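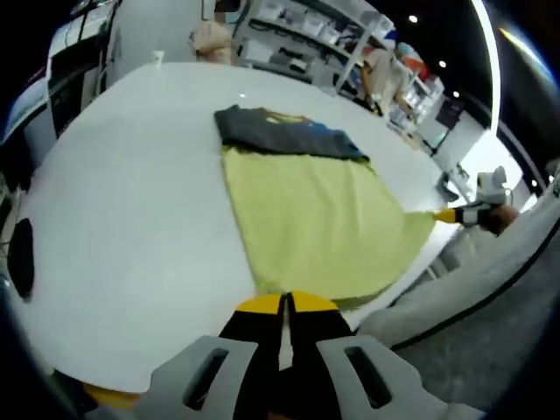 Harcombe Reprint Program
Progress report to the Radebe Fund
Period ending 17th May

The grant supports the return to print of out-of-print regional fiction. Rights have been confirmed for 9 titles, and signed agreements are on file for all but one. The remaining title, Drokia, is held up by a question over the original contract, which the publisher's estate department has been asked to settle.

Scanning of the first novel, Burero, was finished in March. The text runs to 845 pages in two volumes and needed more correction than planned - the only copy on hand was a late printing with several damaged chapters. Proofreading is now complete.

Advance orders stand at 1103 copies, of which 55 are for public libraries. Spending remains within the approved budget. We request that the unspent design allowance be carried over to the next period, when cover work on the second title will begin.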